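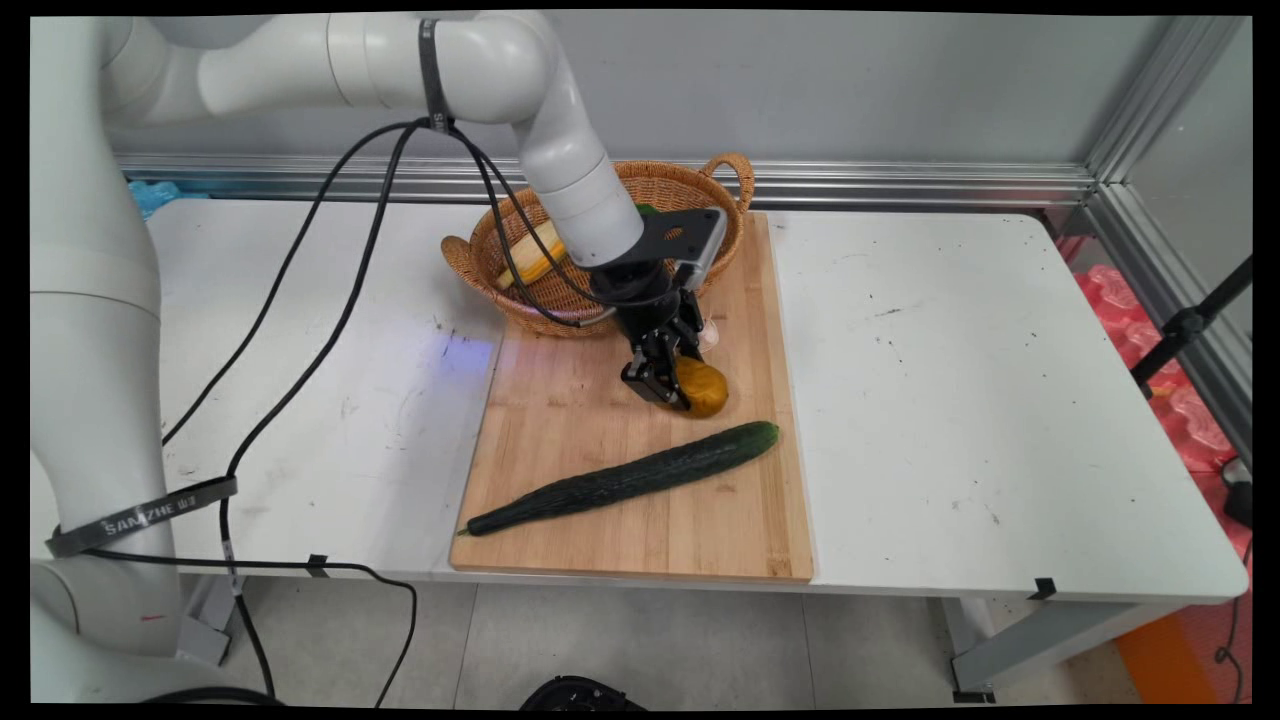
Photo: Melina Antoniadis / Drerngate

Teaching a robot by demonstration

Teaching by demonstration (you'll also see "learning from demonstration," "imitation learning," or, in older books, "teach-in") is the business of showing a robot arm what you want done and letting it work out the motions from what you showed it. You either take hold of the arm and move it yourself, or you steer it from a distance with some kind of controller, and the machine keeps a record of the whole thing. I've been doing this on and off for years and I still think it's one of the nicest ideas in robotics, so forgive me if this entry gets a bit gushy in spots.

This is my rewrite of the old Drerngate entry. Rafail Tzavaras wrote the first version and a good deal of his section on guiding by hand survives below, mostly because I couldn't improve on it. Last big edit: 3 August 2018.

What the name covers

People use the phrase loosely. In a car plant it can mean saving a handful of positions on a hand-held pendant and having the arm go through them in order, forever, exactly the same way. In a research lab it usually means collecting many examples of a task and training a program on them, so that the arm can cope when the potato is a little to the left of where it was yesterday. Both count! But they are very different jobs, and if you walk into a conversation about one thinking it's about the other you will be lost for a good ten minutes (I speak from experience).

I'll use "demonstration" for one complete run through a task, start to finish, and "operator" for the person doing the showing. Some groups say "episode" and "teacher." Same thing.

Guiding by hand

The oldest way, and still the one I'd start a beginner on. The arm is put into a mode where its motors hold up its own weight and not much else, so it feels almost floaty, and you take it by the wrist and walk it through the job. The joint angles get written down many times a second. The fancy term is kinesthetic teaching.

What's lovely about it is that you feel everything. If an elbow is about to run out of travel, you know it in your own shoulder before the software says a word. Rafail's line on this was that the arm "teaches you its manners," and I've kept it in because he'd be cross if I didn't.

The trouble starts with the gripper. You've got both hands on the arm, so who closes the fingers? Some arms have a button at the wrist, some people use a foot pedal, and plenty of us have just yelled "close!" across the room at whoever was nearest the keyboard. The other trouble is cameras. If the robot is supposed to learn from pictures, then your arms and your head are in all of them, and they won't be there later when it works alone. There are ways to deal with that (play the recorded motion back without the person and film the replay, for one), but every one of them costs time.

Steering from a distance

So, remote control, or teleoperation if you're writing a grant. You stand clear and drive the arm with something else. The common choices:

Leader and follower. You move a second arm, often smaller and lighter, and the working arm copies it joint for joint. My favorite by a mile. People with no training at all get the hang of it quickly.

Hand controllers. The kind sold for virtual reality games. You move your hand in the air and the gripper goes where your hand goes. Very quick to set up, and tiring after an hour, because you're holding your arms up with nothing under them.

Space mouse or joystick. Precise and slow, and fine for lining up a peg with a hole. I wouldn't wish a whole afternoon of vegetable sorting with one on anybody.

Gloves and hand tracking. Good fun, still fussy. Mostly worth it when the robot has a hand with several fingers.

Whatever you pick, you lose most of the sense of touch. Some leader arms push back a little when the follower meets something solid and that helps more than you'd guess, but the cheaper rigs give you nothing, and you learn to judge a grip by eye. Watch a new operator with a soft tomato and you'll see what I mean.

Why everybody uses vegetables

Kitchen jobs are all over this field. Moving produce between a basket and a cutting board sounds like nothing, and it's a terrific test. A potato is lumpy and roundish, so two flat-ish fingers can close on it a little off-center and it may roll out sideways. A cucumber is long, so it matters a great deal where along its length you take hold and which way the wrist is turned. Corn sitting in a basket has a rim and a handle near it, and the arm has to come in from above without dragging the whole basket along.

You also get a nice range of shapes without buying anything special. Labs use either real produce or plastic copies, and each has its fans. The copies never go soft and they're the same on the last run as on the first. Real ones vary, and varying is the whole point if you want a robot that can handle a kitchen it hasn't met. Theano Spanos, who ran the Tustine kitchen set, used copies for the practice runs and real vegetables for everything that got saved, and I've copied her ever since.

The Tustine set

I bring it up because it's the one I know from the inside. It ran to 1758 demonstrations of 22 tasks, nearly all of them tabletop jobs: take this out of the basket, put it on the board, swap these two, push that one over to the edge. We'd planned on 3000. Then December came, people went home, and we decided that what we had was better than what we'd get by rushing (a decision I'd make again).

Two operators did most of the driving, Orestis Ververidis and Iraklis Galanis, and you could tell them apart from the recordings alone! Orestis came straight down on everything from high up. Iraklis liked to sneak in low from the side. The first program we trained on the mixture tried to do both at once, aimed for a spot halfway between the two, and closed its fingers on air. We sat them down together, agreed on one approach for each object, and redid 70 of the runs that disagreed the most.

That muddle has a proper name, by the way: multimodal demonstrations. Newer methods are much better at picking one style and sticking with it. I'd still agree on a style first.

What gets recorded

At the very least, the position of every joint over time and whether the gripper is open or closed. Most people add one or more cameras, usually one fixed somewhere with a clear look at the table and often a second on the wrist. Force readings if the arm has them. A short sentence saying what the task was, in plain words, which used to be an afterthought and is now something people care about a lot, with so many programs being trained to follow spoken or typed instructions.

Then there's the timing. Every stream has to share one clock. If the camera lags behind the joints by even a little, the robot learns to close its fingers at the wrong moment, and you can spend a week blaming the training before you think to check. The Manolakis recorder (the gray box a lot of Drerngate readers will have sitting on a shelf) stamps everything as it arrives, and that's most of the reason I put up with its menus.

Habits of a good demonstration

Go slower than feels natural, but don't stop. Long pauses are poison: the program sees a still arm and learns that keeping still is a perfectly good thing to do.

Tie your cables. A loop that hangs off the wrist will sooner or later catch on something, and a couple of fabric straps along the arm take care of it. Leave enough slack at the wrist for it to turn all the way round.

Move things between runs. Shift the board, turn the basket, put the cucumber at another angle. If everything always sits in one place, the robot will memorize the place and ignore the cucumber.

Keep a few recoveries. If you fumble a grasp and then fix it neatly, save that run. A program that has only ever seen perfect grasps has no idea what to do after a bad one. Runs that ended in a real mess go in a separate folder, labeled.

Write down who drove.

From recordings to a working robot

The simplest method is behavior cloning: the program looks at what the camera saw at each moment, looks at what the operator did next, and learns to guess one from the other. It's easy to get going and it works surprisingly well, up to the point where the arm drifts somewhere no operator ever took it. Then small errors pile up. The usual cure is to let the robot try, have a person take over when it wanders off, and add those corrections to the pile. We did this with Cosimar, the training code that grew up alongside the Tustine set, and the corrections did more good per hour than any fresh recordings we made.

Other methods try to work out what the operator was aiming for and let the robot find its own way there. Melina Antoniadis is writing a separate entry on those, so I'll leave them to her.

See also

Leader and follower arms
Parallel grippers
Wrist cameras
Cosimar
Pendant programming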